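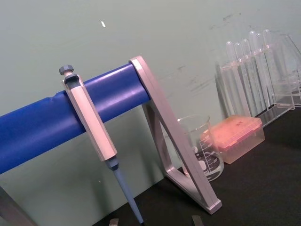 Bench corner with the blue-bar pipette stand.

Wondine Water Hardness Notes

Version of 18 Jun 2022
Maintained by Isauro Jaramillo

What is in this folder

Wondine is a small table of water hardness readings from private wells and kitchen taps in the Quezada valley and in the village of Gorkthorpe. It has 43 sampling points. Most of them were visited two times, once in May and once later. The table is made for people who want to compare well water with town water, or who need a modest real table for teaching. It is not a health report and it should not be used to decide if a water is good for drinking.

Files

readings.csv has one row for each bottle.
points.csv has one row for each sampling point.
notes.txt has the remarks from the field notebook, typed as they were written, with the spelling left alone.
old/ keeps the first version of the table. Please do not merge it with the new one. The point codes are different.

Columns in readings.csv

point_id: code of the point, starting with Q for Quezada or G for Gorkthorpe.
visit: 1 or 2.
hardness: total hardness in mg/L as calcium carbonate, mean of the repeats.
repeats: how many titrations stand behind the mean. Usually two.
ph: measured at the tap. Empty when the meter did not settle.
temp_c: temperature of the water at the tap, in Celsius.
softener: yes, no or unknown. This is what the owner told us. We did not open any cabinet to check.
flag: see the section on flags.

Columns in points.csv

point_id: same code as in readings.csv.
kind: well, tap or spring.
depth_m: depth of the well, when the owner knew it. Many are guesses from memory.
area: a wide area name only. Exact addresses were never typed into any file.

How the samples were taken

The tap was left running before the bottle was filled. Each bottle was rinsed with the same water, filled to the neck and closed under the stream. For wells without a pump we used the owner's bucket, and these rows have the flag B. Bottles were kept in a cool box and titrated the same evening or the next day.

How hardness was measured

We used the common EDTA titration with a buffer at pH 10 and a color indicator. The end point is the change from wine red to clear blue. It was always read by the same person, in daylight when this was possible. If two repeats were more than 2 percent apart, we made a third one and took the mean of all three. The very hard samples from the lower valley were diluted first, and the value in the table is already corrected for the dilution. You do not need to multiply again.

Flags

B: taken with a bucket.
D: diluted before titration.
L: read by lamp light in the evening. The end point is harder to see, so please give these rows less trust.
S: the owner said that the softener was serviced in the same week.
An empty flag means that we have nothing to remark.

A row can have more than one letter, for example BD. The order of the letters has no meaning.

Known problems

The pH meter was changed between the two visits, and we have no overlap between the old and the new one. Do not read a small change in pH as a change in the water.

Almost 40 percent of the wells have no depth. We left the cells empty and did not fill them with a mean.

Point G07 appears under two names in the notebook, "mill" and "Trotard yard". It is one place. In the table it has only the code G07, but in notes.txt you will meet both names.

Springs are too few for a separate comparison. Please group them with the wells or leave them out.

Reading the files

The separator is a semicolon and the decimal mark is a point. Encoding is UTF-8. Some spreadsheet programs change the code G07 into G7 if you edit and save, so it is better to import point_id as text.

Use and thanks

You may copy, change and share the table for any purpose. If you publish something with it, please write "Wondine Water Hardness Notes, I. Jaramillo" and give the version date. The owners of the wells agreed to this use on the condition that no house can be recognized, so please do not try to match the points to a map.

Corrections are welcome. Send the point code, the visit number and the value which you think is wrong, and I will look in the paper notebook.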